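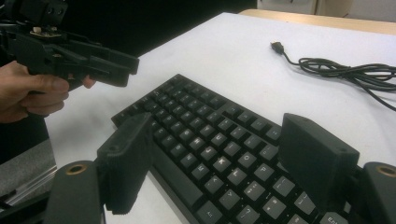
Trying to work out which version of Runivholm to buy my sister and I'm going in circles. It's the animated one, two seasons, the lighthouse town with the talking eels. She saw it when it first streamed and now wants it on disc. There's the plain set from Tiltus and then a "complete" one from Samcombe that costs nearly double, and the listings are useless, same blurb copied on both. I've been at the black keyboard on my white table most of the evening typing the title into every shop I can think of and I still can't tell what the difference is. Does the Samcombe one have the shorts? There were 12 shorts between the seasons and she cares about those more than the actual show. Also has anybody checked if the subtitles are any good, she's hard of hearing so it matters. Not bothered about a fancy box. Need to order soonish, her birthday is in May but these go out of print and then it's silly prices.

posted by **eelpie_lane**, 25 December 2023

---

**marrowfat**

Have both. Dont ask.

Tiltus set: two seasons, four discs, no shorts. Nothing extra apart from a trailer and a gallery of background paintings you have to click through one at a time. Picture is fine. A bit soft in the first three episodes but I think that's how they were made, they looked soft streaming too.

Samcombe set: same episodes, same transfer as far as my eyes can tell, plus a fifth disc with the shorts. All 12. Including the one with the harbor master's wedding that got skipped on streaming in some places. There's also a commentary on the season one finale — mostly people laughing at each other, but there's a good bit on how the fog was done.

Subtitles: Samcombe much better. Tiltus drops lines when two characters talk at once, and the eels are always talking at once. Samcombe has proper captions, with sound effects and who's speaking. One catch. The shorts only have plain subtitles, no sound cues. Readable, just less in them.

If she wants the shorts, there isn't really a choice. Get the Samcombe.

One more thing, check the spine. There was an early run of 3,000 where disc two had the episodes in the wrong order, the flood one plays before the one that sets up the flood. Mine's from that run. Later copies say "second pressing" in small letters under the logo. You can still watch it fine, you just have to pick from the menu instead of hitting play all.

---

**tugboat422**

just stream it?? its all on there

---

**pale_kettle**

It isn't all on there, the shorts came off a while back and season two is missing the double episode where I am. Discs are the safe way to go for this show.

Agree with marrowfat on most of it but I'd stick up for the Tiltus a little. The case is sturdier. My Samcombe one has those stacked hubs where you have to lift two discs to get at the third, and one came loose in the mail. Not scratched, luckily. If your sister rewatches a lot maybe move them into a cheap wallet.

Don't get the import from Phí unless she speaks the language. Lovely cover, tempting price, but no English subs on any disc and the English audio is only on season one. I bought it for the cover and ended up buying the Samcombe set as well. Also it's region locked, so check her player.

As for price — I paid less by getting it used. Search the title without "complete series" in it, loads of sellers leave that off and they get missed. Ask for a photo of the fifth disc before you pay though, people sell it with that one missing and don't mention it. Mine came from a seller with over 1,000 reviews and I still had to ask twice.

And if she hasn't seen the wedding short, don't tell her what happens with the cake.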